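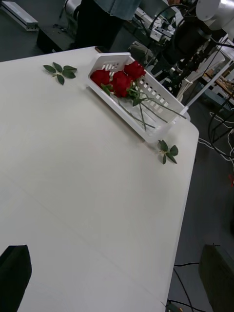 Kerttu Lindqvist reckons wrist-view imitation is just copying with extra steps, and I can see her point. It's a training method where the arm learns from recorded demonstrations, using what a small camera near the gripper sees. Long thin stems, like those on roses in a basket, are a favourite test of mine — they bend, they cross, they snag on slots. The Zultness version learnt from 218 demos, 16 of them with flowers (not many, mate!). I like the method a lot, but it still gets muddled when one stem lies over another.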